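Zavby room trial, humidity logging, July

Started 9:40. Continuing the moisture work on the Ciltex felt panels in the drying room.
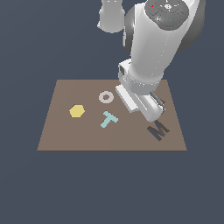
Carried over from the last entry: panel 2 read high on every pass and I suspected the edge seal. Pulled the tape along the short side and found a gap near the corner. Resealed with the Safavi butyl strip, pressed down with the roller, left until after lunch before touching it again.

Weights this morning, all on the bench balance, tared with the carrier tray on:

Panel 1, as received: 1,486 g
Offcut from the same roll, same conditions: 269 g

Offcut goes in the oven at 105 C to get the dry weight. Panel 1 stays in the room. The two were cut from the same end of the roll, so the offcut figure should carry over, but the roll was stored standing up and the bottom edge may have picked up moisture from the floor. Should cut the next one from the middle.

Balance drifted by a gram between the first and second tare. Re-leveled the feet, closed the door, tared again, stable after that. The fan in the corridor seems to be the cause. Turn it off before weighing.

Logger notes. The Studora unit is set to store every 8 minutes. Clock was still on winter time, so all earlier files are one hour behind. Did not correct the old files - add the hour when plotting. Sensor tip moved from the door side to the shelf, level with the panels. The door side follows the corridor too closely to be any use.

Salt check on the sensor: sodium chloride slurry in the small jar, lid taped around the cable. Should settle near 75 percent. At 11:15 it was reading low and still climbing. Last time I gave up on this too early and wrote down a correction that was wrong. Leave it overnight.

14:20. Panel 2 remeasured with the pin meter across the grain, three spots. Closer to panel 1 than before, still not the same. Pins are blunt and the felt is soft enough that depth depends on how hard one leans on the handle. A stop collar would help. A piece of tube cut to length would do.

16:05. Offcut out of the oven, into the desiccator to cool. Do not weigh warm. Goes back in afterward until two weighings agree.

To do:
Read salt jar first thing, before opening the door
Second weighing of offcut
Order pins
Cut collar for meter
Relabel the two old logger files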